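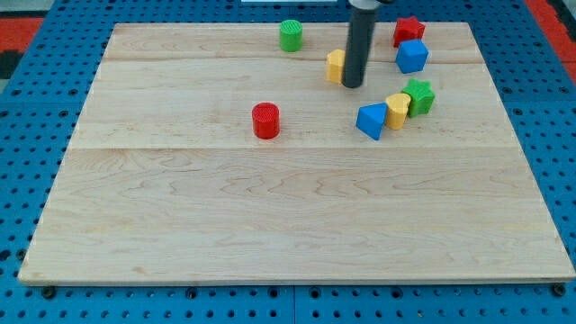 Patins Homard Wihongi : mon avis après une demi-saison

Je joue au hockey sur glace dans une ligue amateur, le soir, comme défenseur. Je ne suis pas un joueur rapide et je pèse presque 100 kilos avec l'équipement, alors je demande à un patin surtout qu'il tienne bien la cheville. Le français n'est pas ma première langue, je prie le lecteur de pardonner les tournures un peu raides.

J'ai acheté les Wihongi de la marque Homard au mois de février, dans la boutique de la patinoire de Ratbridge. Le prix était de 200 livres, avec le premier affûtage compris. Mes anciens patins avaient une coque fendue du côté gauche et la réparation n'avait plus de sens.

La taille

C'est le point où il faut faire le plus attention. Chez Homard, la pointure du patin ne suit pas celle des chaussures de ville. Je chausse du 44 et j'ai pris un modèle nettement plus petit, sur le conseil de la vendeuse, Nadhirah Nair, qui a mesuré mes deux pieds debout puis assis. Les orteils touchent à peine l'avant quand je suis droit, et ils reculent quand je plie les genoux. Si vous commandez à distance, sans essayer, je crois que vous avez de bonnes chances de vous tromper. La largeur existe en deux versions, et la version large est vraiment large.

Le thermoformage

On chauffe la coque dans le four de la boutique, on met le pied dedans, on serre et on attend 13 minutes sans marcher. J'ai trouvé cela plus désagréable que prévu, avec une pression forte sur l'os extérieur de la cheville droite. Après la première séance sur la glace, la douleur était encore là. Je suis retourné le Friday Night, comme on appelle ici la séance libre du vendredi, et Bevan Ruddock, qui affûte les lames, a poussé la coque vers l'extérieur à cet endroit avec une presse. Depuis, plus rien.

Sur la glace

La rigidité est la grande qualité de ce patin. Dans les virages serrés en arrière, je sens que la force passe directement dans la lame, alors que mes anciens patins pliaient un peu avant de répondre. Les arrêts sont francs. En revanche, les trois premières semaines demandent de la patience : on se penche mal vers l'avant, et j'ai eu l'impression de patiner comme un débutant. J'ai laissé l'œillet du haut sans lacet pendant cette période et cela m'a beaucoup aidé.

J'ai bloqué plusieurs tirs avec le pied, dont un très lourd dans le match contre Riltimthorpe. La coque a une marque noire, mais elle n'est pas enfoncée et mes orteils vont bien.

Les lames

L'acier fourni est correct, sans plus. Il perd son tranchant plus vite que celui de ma paire précédente et je dois faire affûter toutes les quatre séances. Le système de changement rapide fonctionne bien avec des doigts froids, il suffit de tirer la gâchette sous le talon. Il faut seulement vérifier le clic, car une fois ma lame gauche n'était pas bien engagée et je l'ai perdue devant notre banc, en pleine montée adverse. Nous avons encaissé un but. Mes coéquipiers en parlent encore.

La doublure et les lacets

La doublure sèche lentement. Si je joue deux soirs de suite, elle est encore humide le deuxième soir, même avec les semelles retirées. Les lacets cirés d'origine sont trop courts pour ma façon de nouer et je les ai remplacés tout de suite. La languette est épaisse et confortable, elle ne tourne pas sur le côté.

Pour qui ?

Je les recommande à un défenseur ou à un joueur lourd qui patine au moins une fois par semaine. Pour un débutant, je pense que c'est trop rigide, et le modèle inférieur de la même gamme doit suffire. Je garde les miens, mais j'ai déjà demandé le prix d'une paire de lames de meilleure qualité.

Points forts : maintien de la cheville, protection de l'avant du pied, changement de lame facile.
Points faibles : acier moyen, séchage lent, lacets trop courts.

Ma note : 4 sur 5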